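Clearing the glass after a function

Start with the tables, then get down on the floor, where guests put things they mean to come back for. They never come back.

Pull each chair out a little before you reach under it. Banquet chairs have a crossbar at exactly knuckle height. Crouch, keep your back straight and use both hands for anything in cut glass – it is heavier than it looks and the edges give you a decent grip.
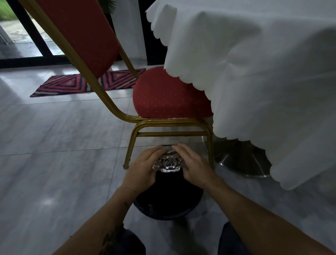 Both hands round the glass, low down by the chair.

Lift it clear of the legs before you stand up. At Flidthorpe we had 55 chairs to check and I stood up too soon under 4 of them. Wash cut glass by hand in warm soapy water, one piece at a time, with an old towel in the bottom of the sink.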